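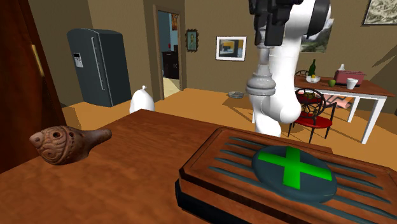 25 June 2019

Kiln shed, 13 degrees at eight in the morning and not much better by noon. Wrote yesterday's notes on the back of a glaze bucket lid, so this is partly a transcription, and the part about the damper has been lost to a splash of tenmoku.

Opened the Skavmont first thing. The bisque is fine on the middle shelf, fine on the top shelf, and on the bottom shelf we have what Américo Amaral calls a learning opportunity. He wasn't the one who loaded it. Two of the thick-walled pieces have blown their bases off and distributed themselves over everybody else's bowls. The bowls survived, mostly with new texture. Bits in the elements too. I vacuumed the grooves with the kiln off at the wall, and would remind whoever comes next that the switch on the controller doesn't count as off.

Cause: steam, same as ever. The schedule says 33 degrees an hour up to 160 and then a hold until the peephole stops fogging a mirror. The log says somebody held it for the length of a cup of tea. I recognise the handwriting in the log. It is mine.

So, for the bottom shelf from now on:

Candle overnight with the lid propped on the stub of shelf, bung out.
33 an hour to 160. Hold. Mirror test, properly, with a cold mirror. The one hanging by the door has been sitting over the kiln and is now as warm as I am, which explains its optimism.
Same rate again to 500, then let it climb at the ordinary speed.

This adds most of a day. I can live with that. I've spent most of today picking shards out of soft brick with a dental tool.

Clay. The new bags of Nuttall red are wetter than the February lot. Cut a test bar from each, scribed the usual line, left them on the plaster bat. The February bar dried flat. The new one has curled up at both ends like stale bread. Grog looks the same through the loupe. I suspect they've changed the water and nothing else, but I'll fire both bars before I ring them up and sound certain about it. If the shrinkage has moved, anything with a lid has to be remeasured, and so do the whistles, whose pitch is a matter of how big the hole inside ends up and how big the holes into it end up. Both of those shrink, and not in a way that cares what note you had in mind when it was leather hard.

Tuning by sanding after bisque works upwards only. Open a finger hole and the note rises. There's no sandpaper for going flat. Cut them small, fire them, open them up. I have written this in every notebook since I started and it's underlined in two of them.

Windway trouble again as well. Slip creeps into the slot when you burnish too early, dries there, and you get a whistle that breathes heavily at you and declines to speak. A coffee stirrer sanded to a wedge clears it if you catch it the same day. Next day you're drilling.

Flakix: tried it as the resist on the feet. Brushes on nicely, smells like a wet dog in a candle shop. It left a grey bloom on the pale body and nothing visible on the red. Going back to plain wax for the porcelain people, who notice things. Tin stays on the high shelf, label facing out, and please put the lid back on — it skins over by lunch.

The Pellex thermocouple is reading low against the cones again. Witness cone was lying flat when the display still had a way to go. Either the tip is tired or it has been nudged back into its tube by a shelf corner. Pulled it forward to where the old scorch mark is and tightened the block. If the next firing is still out we order another and I stop pretending to understand it.

Still to do:

Scrape and rewash the bottom shelf. Kiln wash is in the white bucket, which is now a grey bucket.
Fire both test bars, same shelf, side by side.
Ask Américo whether he wants his bowls reground or whether he's going to tell people it was intentional. He has form on this. Last year's cracked platter is in his front window with a colour-matched cloth under it and a price on it.
New mirror.
Find the page about the damper.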